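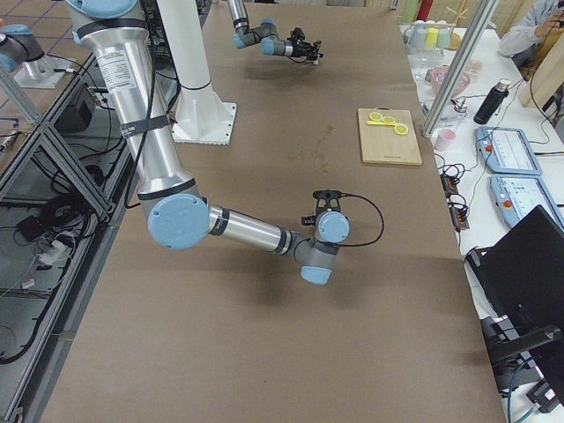

Two arms over the practice table, with the cutting board out.

Hi! I run the tryout program for Huvow, our two-arm kit for small kitchens and workshops, and I'm looking for people who'll use it and tell me what bugs them. You don't need to know a thing about robots (my best testers so far came from bakeries and school cafeterias). If you can follow a recipe and complain clearly, I want to hear from you!

You'd come to our place in Altow for two sessions in May, three hours each. You'll pick up a teach pendant, walk the arms through a few everyday jobs with small household things, and then fill out a form that I promise is shorter than it used to be. I sit in on every session, so if you get stuck, just holler.

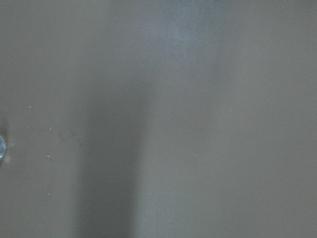 The kit comes with a wrist camera, and I'd love opinions on that part especially. Is the live view any help when you're lining up a grab, or do you end up ignoring it and watching the arm? Either answer is fine with me. Last round I got 105 comments and read all of them, including the one that was mostly about our chairs.

Pay is $1000 for both sessions, plus parking. You need to be 18 or older and okay with standing for a good part of the time. Lefties, please apply, we've had hardly any!

To sign up, write to the Huvow desk at Enduria, Suite 1239, Ndlovu Building, Altow, and tell me what kind of work you do with your hands.

Posted 2026-01-29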